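Search this notebook
Enter keyword

Thursday, July. Started 9:15.

Testimony archive, Gidau prison letters. Third week on the set.

Gearóid Carroll sent over the rest of the scans last night. That brings the total to 2768 pages, short of the 3000 we were told to expect when the writers' group agreed to lend the material. He thinks the missing part is one box that stayed in Vodholm with the editor's sister. Asked him to write to her before we renumber anything.

Morning went on the poems. There are two versions of the long one about the night of the arrests. The first is in pencil and has the names of the guards. The second is a typed copy made after the author got out, and the names are gone, along with two stanzas on the hunger strike. Mondal Press printed the typed version. I have entered them as separate items with a cross reference. Whoever writes the notes can argue about which one is the real text.

Redaction rule, as agreed on the phone: names of officials stay in, names of prisoners' families come out unless we have a signed letter. I went through folder 4 on that basis and found a cousin's street address on the back of an envelope. Masked it in the public copy and left the master alone. Please check backs of envelopes from now on, I had been skipping them. 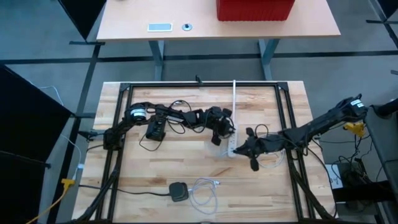 Afternoon: transcription. The character recognition does fine on the typed sheets and badly on anything written on cigarette paper. Ran a batch of 90 pages through Nestgate with the new settings. Typed pages need a light read. The handwritten ones I would sooner do from scratch, it takes longer to fix the output than to type it.

Dates are still a mess. The author used the prison's own numbering for weeks, counted from the day he was moved to the second block, and we don't have that day. One letter mentions the border closing, so it can be placed to within a few days. Started a sheet with every outside event he mentions. If you find one, add it with the folder and page, no guesses in the date column.

The radio people asked again for the interview where he says the country should be run by its provinces. Told them no until he has read the translation. The draft has "break up" in one place and "loosen" in another for the same verb, and that will be the headline whichever we pick. Sent both to him with the original line.

Storage: the master files are copied to the second drive, folders 1 to 6. Folder 7 failed the checksum twice. Will recopy tomorrow from Gearóid's disk.

To do
- envelope backs, folders 1 to 3
- ask Mondal for the setting copy of the poems, if they kept it
- grant report is capped at 2000 words, mine is well over, cut the part on scanning
- reply to the reader who says her uncle is the man in letter 31. Don't confirm anything by email.

Stopped 5:40. Folder 5 is still out on my desk, page order not checked.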